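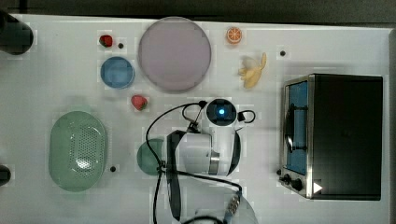

The play kitchen set, Sevthorpe children's room

Pictures and notes by Mesfin Nigatu. Last updated 13th September.

The children's room at Sevthorpe has had a play kitchen since we moved into the Porkside building. The stove and cupboards came first and are covered on another page. The small pieces, meaning the dishes and the food, get their own page because people keep writing to ask what is in the set and whether they can borrow it for a birthday party or a class. The answer to the second question is yes, and the terms are at the bottom.

The dishes came from Guillot as an open mix. The food came from Pukley, bought in July with what was left of the toy budget. We paid 114 dollars for the lot, with shipping. The catalog had a boxed version with a picnic basket for a good deal more, and we passed on it. We already have baskets.

I laid a selection out on the white table and took notes as I went. The notes are short and are mostly for parents and for the people who put the set away in the evening.

The large plate

Pale pink going on lavender, with a darker rim. It is the biggest round piece in this selection. Children use it as the serving plate, the pizza plate and the steering wheel. It goes at the bottom of the stack when the set is put away. Please don't stand it on edge in the bin, where it slides under the other pieces and gets left behind.

The blue dish

Shallow and round, and a good deal smaller than the pink plate. It has been the dog's dish for most of the summer. If your child asks where the dog is, there isn't one, but the dish is usually under the reading bench, so look there first.

The green colander

Oval, with small holes across the middle and a flat rim that is easy for small hands to hold. It gets more use than any other dish in the room. It is washed with the rest of the set, and the holes need a brush. A bottle brush works. A sponge does not reach, and we had a few weeks of modeling clay in there before I found that out. Modeling clay stays at the craft table now.

The round green piece

A muted green, close to the colander in color but a separate item. Families tend to take the two greens for a pair and bring them back together, and that is fine with us. It sits on top of the pink plate in the bin.
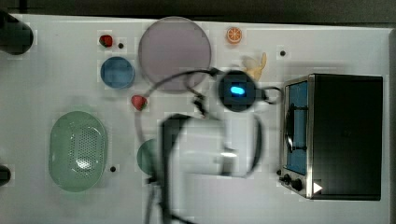
The colander goes into the bin last, open side up, with the fruit inside it. I tried packing the fruit separately in a drawstring bag. The bag went home with someone in the first week and we have not replaced it.

The strawberries

There are two strawberries, one slightly larger than the other. Both are red with green tops. They are the pieces most often missing at closing time, and they turn up in coat pockets and in the toe of the dress-up boots. If you find one at home, drop it in the book return. You don't need to call.

The smaller one is still too small for a child who puts things in their mouth. The food stays on the high shelf during the baby hour and comes down afterward. Parents of younger brothers and sisters should keep this in mind when they take the set home.

The orange slice

A round slice, cut straight across so the segments show. Four-year-olds like to count the segments and rarely agree on the number. It fits in the blue dish with room to spare. We don't have the whole orange it would come from, and I have had that question more than once.

The banana

Yellow, and already partly peeled, with the peel spread in flaps. It does not close up again. A few children have worked at it for a long time and come to the desk about it, and the best we can do is tell them it is ready to eat. Pack it at the top of the colander so that nothing presses on the flaps.

Borrowing the set

The set goes out for 2 weeks on an adult card. It can be renewed once if there is no hold on it. The hold list was long over the summer and has come down since school started.

The bin weighs very little, but it is wide and does not fit well on a stroller. We can hold it at the desk if you want to come back with a car.

Before you return it, wash everything in warm water with dish soap and let it dry on a towel. Please don't use the dishwasher. Put the pieces back in the order given above, large plate first and colander last. There is a checklist taped inside the lid, and we go through it with you at the desk. A missing piece is not charged the first time. After that we ask for the price of the piece.

The set may not be used with real food. We had jam on the dishes once and it took two washes to get the stickiness off.

Other pages

The stove and cupboards are on the furniture page. The dress-up rail, the train table and the big blocks (400 of them at the last count) each have a page of their own. I am still working on the puppets. Questions about the toy collection can be left at the Sevthorpe desk with my name on them.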